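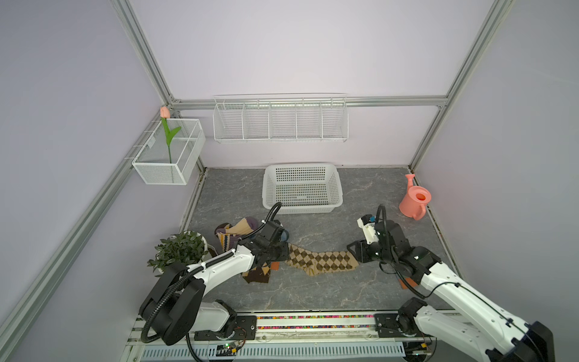

Hi Nia, it's report time again, and I have to start with the socks, because the socks are what I've spent most of this spring on. When we wrote the Danden grant application I put "laundry sorting" down as one line in the budget and figured it would take care of itself. It did not! The pairing lesson has turned into the most popular thing we do. I've kept the setup plain - the white plastic laundry basket at the back, the long wire rack with its five compartments behind it, and the socks right out on the floor where people can get at them. The argyle ones are everybody's favorite to start with, and the striped and dotted one with the mustard yellow in it is what I bring out when someone says they're bored.

So, the numbers first (I know you need them for the Fedstead folks). We've spent $422 of the supplies money since the last report. Most of that went to baskets, the wire rack and shelf liners for the Standwood room, and the rest was detergent and a box of clothespins I probably overpaid for. We ran 28 sessions, same as we promised. Two got moved on account of the plumbing at Rowlands, but they did happen, just later and with a lot of grumbling from me.

What's going well: people are taking the routine home. That was the whole point, and I wasn't sure I'd get to write that sentence this early. Nilmini Patwary has been running the evening group and she changed the order of things, which I was a little huffy about at first. I used to teach folding and then matching. She has everyone spread the socks out flat, find the pairs, and only then fold, and it goes so much faster that I switched my own group over the next week. She also starts with one odd sock in the pile on purpose, so folks learn to set it aside and keep going instead of stopping to hunt for its partner.

The rack is still my problem child. Five compartments sounded like plenty when I ordered it, but we can't agree on what goes where. I wanted one for each kind of thing (socks, dish towels, washcloths, and so on) and Nilmini wants one for each person's finished pile. We'll try it her way through July and I'll let you know.

I also spent a little of my own money to make the corner feel less like a utility room. There's a leafy green plant in a white pot, a coral-pink watering can, and a pink-peach tulip standing up in the small wire basket on the wall. The tulip is artificial, so at least I can't kill that one. None of it is on the grant, so please don't go looking for the receipts.

What I need from you:

An okay to move $6 a session from printing to laundry supplies. We hardly print anything now.

A yes or no on the second room at Standwood, even a soft one. The evening group has a waiting list and I hate turning people away.

The new report form, if there is one. I used the old headings in my notes and then ignored them, sorry.

Next up is towels and fitted sheets. I've been putting off fitted sheets for as long as I can, and I'll be practicing at home before I try to teach anybody. Come by on an evening if you're nearby - we'll put you to work.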